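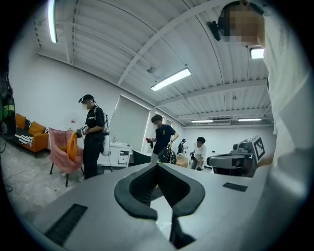
A visit to the Drorkent cider house

15/05/1999

My wife and I went to the open day at Drorkent with the small bus that leaves from the market square in Tullard. The ride is not long, but the road climbs all the time and the driver stops at every farm where someone waves to him. We arrived a little before ten in the morning, and the yard was already full of people with baskets and children.

I should say first that I come from a wine region and I learned to drink cider only after I moved here. So I do not judge like an expert. I write down what we saw and what we tasted, for the members of our tasting circle who could not come.

Drorkent makes cider and perry from its own fruit and also from the fruit of neighbors. The orchard behind the house has about 300 trees. Most of them are old and tall, with grass below where sheep walk in summer. On the lower side there is a newer planting on wires. The blossom was almost finished on the day of our visit, only the late varieties were still white. The guide for the orchard walk was Léonie Jacquet, the cellar master. She came to Drorkent from a perry house and she still speaks with more love about pears than about apples.

She explained to us the pruning, which they finish in February if the weather allows it. This year they had snow until late and the work on the upper rows was done in a hurry. She showed us one tree where too much wood had been taken and said she would not do it so again. I liked that she said this in front of visitors. Somebody asked about spraying and the answer was long, I did not follow all of it. What I understood is that they accept some scab on the fruit, as the apples are going to be pressed anyway.

After the orchard we went to the press house. There are 2 presses. The old one is a rack and cloth press, and they keep it for the perry and for small lots. The other is a belt press and does the main work in autumn. Of course neither was running in May, so we had to imagine the noise and the smell. The floor slopes to a drain in the middle and one must watch his feet. My wife asked how long the milled pears rest before pressing, and she was told overnight for most varieties, and longer for the ones with much tannin.

The cellar is down a stone stair, very steep, with a rope on one side. It is cool there and we were happy to have jackets. The cider ferments slowly through the winter with no added yeast in the dry types. For the sweeter one they rack it several times to slow down the fermentation. A gentleman from Carkon, who makes cider at home, wanted to know exact numbers for the gravity at each racking, and the group waited while he wrote them in a notebook. I regret now that I did not copy them.

The tasting was in the long barn. There were five to taste, and I give my notes in the order they were poured.

The first was the dry house cider, still, pale in color. Clean, quite sharp, a little like green almonds. Good with food, I think, but alone it is severe.

The second was a medium cider with light bubbles. This is what most people bought afterwards. Pleasant, but I forgot it quickly.

The third came from a single variety and had much tannin. It smelled of leather and of wet leaves. My wife did not finish her glass, I finished it for her.

The fourth was the perry from the old press. For me the best of the day. Very fine bubbles, a smell of flowers and lemon peel, and it stays in the mouth a long time. They make little of it and one could buy only two bottles per person. We took our four.

The last was a sweet cider, bottled under the name Palacios after the family who planted the upper orchard. It was served with a hard sheep cheese, and together they were better than each one alone.

For lunch there was soup, bread and sausages. The line was long and the soup was gone when our turn came. The bread was excellent.

Practical remarks: entry was free and the tasting was paid by glass. Bring cash. The path in the orchard is muddy, so wear strong shoes. The last bus back to Tullard leaves at half past four and it does not wait.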